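Sorting the bag drawer

For the last few years every shopping bag that came into this apartment went into the same drawer. Paper, fabric, thin plastic, the stiff ones with cord handles, all of it pushed in on top of whatever was there. In March the drawer stopped closing. The runner on the left side had come off its screw because the load was pressing upward against the cabinet rail, and I had to empty the whole thing to reach it.

Fixing the runner took one screw and a dab of wood glue. The bags took the rest of the afternoon.

What was in there

I weighed the lot before sorting, mainly to find out what the drawer had been carrying. The kitchen scale gave 3488 grams, in three loads. The drawer itself is a Golitz unit, 38 centimeters wide, and I doubt it was designed with that in mind. Empty bags weigh more than people expect once there are enough of them, and the cord-handled ones are the worst because of the cardboard insert in the base.

Sorting criteria

I used two tests. The first is whether the bag will take a load. I put two full water bottles in, lift by the handles and hold for a slow count of 19. If a handle starts to pull or a seam opens, it goes out. Most of the thin grocery bags failed at the handle root, where the plastic had already stretched white.

The second is whether it folds. A bag that won't fold flat takes up as much room as three that will, and it drags its neighbors out of line every time the drawer is opened. Anything with a coated or crinkly upper section is borderline. It will fold, but it springs back unless the air is pressed out from the bottom first.

The printed ones get a little more leniency from me. I have a black bag with big white block lettering and a pale blue, see-through band near the opening, and it passed the load test easily. The slick part creases wherever it likes. I kept it anyway, for shoes.

Passing a bag over by its top edge is the best way to check the length of it, as any twist in the sides shows up while it hangs.

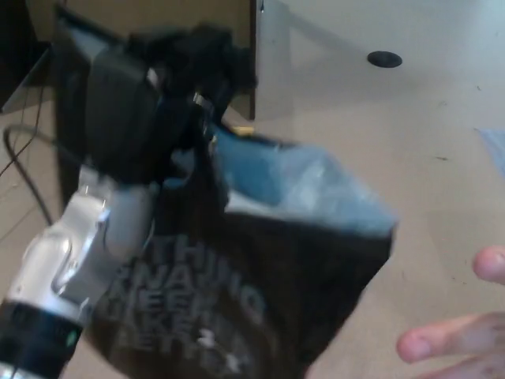 Folding

Lay the bag on a hard floor. A rug or a bed gives too much and the air stays in. Smooth it from the closed end toward the opening, then fold in thirds lengthwise so the handles end up inside. Fold in half across, and in half again. The result should stand on its edge without help. If it leans, the first folds were uneven and it is quicker to start over than to correct it.

Paper bags follow their factory creases and need nothing beyond that. Fabric ones I roll, handles last, and wrap the handles once around the roll.

Storing them upright matters more than the exact fold. When bags are stacked flat, the one you want is at the bottom, and pulling it out undoes the rest. I put a Konska divider down the middle of the drawer – paper on the left, everything else on the right – and the row stays put as long as it is kept fairly full.

Results so far

The drawer closes with one finger and the runner has held. The discards went in the film recycling at the Vimdale market, apart from the coated ones, which they don't take. Gisela Escobar downstairs asked for the stiff cord-handled bags for her seed orders, so those left in one trip.

I still have no good place for the insulated bag. It folds to about the size of a dictionary and currently lives on top of the fridge.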